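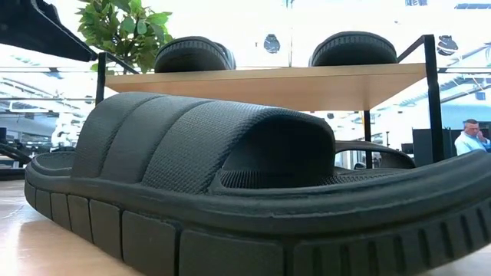 양들이 줄을 서서 걸어 들어오는 걸 처음 봤어요

쿠스홀름(Kusholm) 농장에 다녀온 지 벌써 며칠이 지났는데 아직도 그 얘기만 하고 다닙니다. 남편은 이제 제가 "양이 말이야" 하고 입만 열어도 방으로 들어가 버려요. 그래서 블로그에 씁니다. 여기서는 아무도 저를 못 막으니까요!

전에 쓴 글을 보신 분은 아시겠지만 저는 축산 쪽 일을 하는 사람이 아닙니다. 주말마다 작은 농장에 가서 일손을 보태고, 동물복지 책을 닥치는 대로 읽는 사람이에요. 그런데 지난 5월에 레세고 람퍼사드(Lesego Rampersad) 씨가 하는 저스트레스 몰이 강습 소식을 보고, 목요일 하루 휴가를 내고 바로 신청해 버렸습니다. 저스트레스 몰이라는 건 말 그대로 소나 양을 옮길 때 소리 지르고 막대기로 치는 대신, 사람이 서는 위치와 걷는 속도만으로 움직이게 하는 방법입니다. 책에서는 수없이 읽었죠. 도주거리, 균형점, 그런 말들요. 그런데 글로 읽은 것과 눈앞에서 본 것이 이렇게 다를 줄은 몰랐어요.

쿠스홀름에는 암양이 700마리 있습니다. 그날 우리가 옮긴 건 그중 한 무리, 30마리였고요. 람퍼사드 씨가 제일 먼저 시킨 일은 몰이가 아니라 울타리 밖에서 그냥 서 있기였습니다. 꽤 오래요. 저는 솔직히 좀 지루했는데(죄송합니다 선생님) 한참 서 있으니까 보이기 시작하더라고요. 귀가 어느 쪽으로 돌아가 있는지, 누가 고개를 들고 누가 계속 풀을 뜯는지, 늘 제일 먼저 움직이는 녀석이 누군지. 얼굴에 까만 얼룩이 있는 늙은 암양 하나가 있었는데, 그 녀석이 발을 떼면 나머지가 전부 따라갔어요.

그다음에 한 명씩 들어갔습니다. 제 차례에 저는 당연히 망했습니다. 너무 빨리 걸어 들어가서 양들이 반대쪽 구석에 한 덩어리로 뭉쳐 버렸거든요. 마음이 급해서 팔까지 흔들었어요. 람퍼사드 씨가 울타리에 기대서 이렇게 말하더군요.

"지금 양한테 뭘 물어봤어요? 대답은 이미 했는데, 질문이 뭐였는지 모르겠네."

처음엔 무슨 말인가 했는데, 제가 양한테 어디로 가라는 신호를 하나도 안 주고 그저 밀기만 했다는 뜻이었어요. 갈 곳이 없으니 구석에 뭉칠 수밖에요. 두 번째 들어갔을 때는 비스듬히 지그재그로 걸었습니다. 맨 앞 양의 어깨선을 지나 뒤쪽으로 걸으면 양이 앞으로 가고, 한 발 물러서면 멈춥니다. 진짜로 멈춰요! 한 발이에요, 딱 한 발. 그 순간 소름이 돋았습니다. 그리고 까만 얼룩 암양이 문 쪽으로 고개를 돌리더니 터벅터벅 걸어 나가고, 나머지가 줄을 서서 따라갔어요. 뛰는 양이 한 마리도 없었습니다. 저는 문 옆에서 거의 울 뻔했고요.

오후에는 몰이 통로를 구경했습니다. 예전에는 통로가 직각으로 꺾여 있었는데 완만한 곡선으로 바꾸고 옆면도 막았다고 해요. 밖에서 사람이 왔다 갔다 하는 게 안 보이니 양들이 훨씬 덜 멈춘답니다. 람퍼사드 씨가 우리더러 몸을 숙이고 통로를 직접 걸어 보라고 했는데, 이게 또 대단한 경험이었어요. 서서 볼 때는 전혀 모르겠던 것들이 양 눈높이에서는 다 보입니다. 바닥 배수구에 비치는 빛, 울타리에 걸어 놓은 누군가의 겉옷 소매, 덜렁거리는 쇠사슬 하나. 저는 그 쇠사슬 앞에서 저도 모르게 멈췄어요. 양이 왜 거기서 서는지 몸으로 이해가 됐습니다.

체중계는 피덱스(Fidex)라는 전자식이었는데, 양이 올라가 있는 시간이 짧아서 좋았어요. 문이 뒤에서 쾅 닫히지 않게 고무를 덧대 놓은 것도 마음에 들었고요. 이런 건 돈이 크게 드는 일도 아니잖아요. 농장주인 차발랄라(Tshabalala) 씨 말로는 소리를 줄인 다음부터 양들이 체중계에 올라가는 걸 덜 꺼린다고 합니다. 숫자로 따로 기록한 건 아니고 본인 느낌이라고 하셨지만, 매일 보는 사람의 느낌이니까 저는 믿고 싶어요.

하나 더 적어 두고 싶은 건 발 이야기입니다. 절뚝거리는 양을 찾을 때는 몰면서 보지 말고, 가만히 서서 양들이 스스로 걸어 지나갈 때 보래요. 쫓기는 양은 아파도 티를 안 낸다고요. 고개를 까딱이는지, 풀을 뜯을 때 앞무릎을 꿇는지 보라고 하셨습니다. 저희 주말 농장에도 가끔 무릎 꿇고 먹는 녀석이 있는데 저는 그게 버릇인 줄만 알았어요. 이번 주말에 가면 제일 먼저 그 녀석 발부터 봐 달라고 할 생각입니다.

궁금해하실 분들을 위해 적자면 강습은 아침 8시에 시작해서 오후 4시에 끝났고, 점심은 각자 싸 갔어요. 장화는 꼭 가져가세요. 소리 나는 재질의 비옷은 피하는 게 좋습니다. 제 비옷이 걸을 때마다 바스락거려서 양들이 저만 쳐다봤거든요. 개는 데려갈 수 없습니다.

다음 강습은 움소프(Umthorpe)에서 소를 데리고 한다는데 벌써 신청서를 냈어요. 소는 양보다 몸집이 훨씬 크니까 조금 무섭긴 한데, 람퍼사드 씨는 소가 더 쉽다고 하네요. 생각할 시간을 주면 알아서 간다고요. 혹시 같이 가실 분 있으면 댓글 남겨 주세요. 제 차에 두 자리 남아요!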